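About Danetus

We teach languages to grown-ups, and we love it. Danetus is a small language school in Ballbridge, with evening and Saturday classes in Finnish, Latvian, Lithuanian and Ukrainian, and English for people who have just moved to the area. If you have ever stood in a relative's kitchen smiling and nodding while everyone else laughed at the joke, you are the sort of person we had in mind when we started.

How it began

The school grew out of a conversation group that Birutė Strazds ran above a bakery on Brzozowska's Yard. She wanted somewhere to speak Lithuanian once a week, and put a card in the bakery window. By the end of that June there were 16 people squeezed round one table, half of them complete beginners who had come along with a husband or a neighbour and wanted proper lessons. Our first proper class met on 2/10/00, with Birutė at the board and a photocopier that only did A5.

Finnish came next, when Urho Suominen offered to take a beginners' group for one term. He is still here! Latvian followed with Margus Jaunzems, and Lesia Kushnir built our Ukrainian courses from nothing, including the reader we use at level 2, which she wrote herself and rewrites most summers.

How we teach

Classes are small, 19 people at the very most and usually fewer. You will be speaking in the first ten minutes, badly, like everyone else in the room, and it's great fun. We do teach grammar (you can't get far in Finnish without it) but we bring it in when you need it to say something you already want to say. Case endings are much easier to like when they get you a train ticket.

We are also rather fond of handwriting. New words go down on paper first, and in the Ukrainian groups Lesia spends part of every lesson on joined-up letters, so that you can read a birthday card from an aunt as well as a printed menu.

Each course runs for a term, and you can join in the second week if there is room. We use the Nemon coursebooks for English and our own booklets for everything else. The booklets are included in the fee.

Who comes

All sorts. We have had choir singers who wanted to know what they were singing, nurses, lorry drivers, new parents-in-law, and a family historian working through a parish register from 1777 with Margus and a very large magnifying glass. Some people stay for one term before a holiday. Others have been with us so long that they now help out at the Thursday conversation table, where tea is free and English is frowned upon.

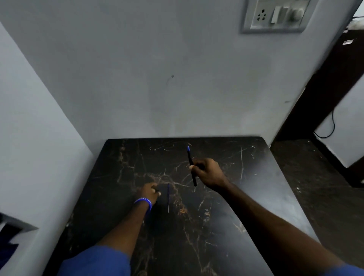
Pen at the ready

Finding us

Saulius Kuusk runs the office and is the person to ask about levels, dates and fees. If you are not sure which class would suit you, ring him for a chat, or come and sit in on a lesson first. The sit-in is free and you needn't say a word, although most people do by the end. The office is up the stairs on the left, next to the noticeboard. Parking behind the building is free after six.

Term dates
Fees and booking
Conversation table
Contact the office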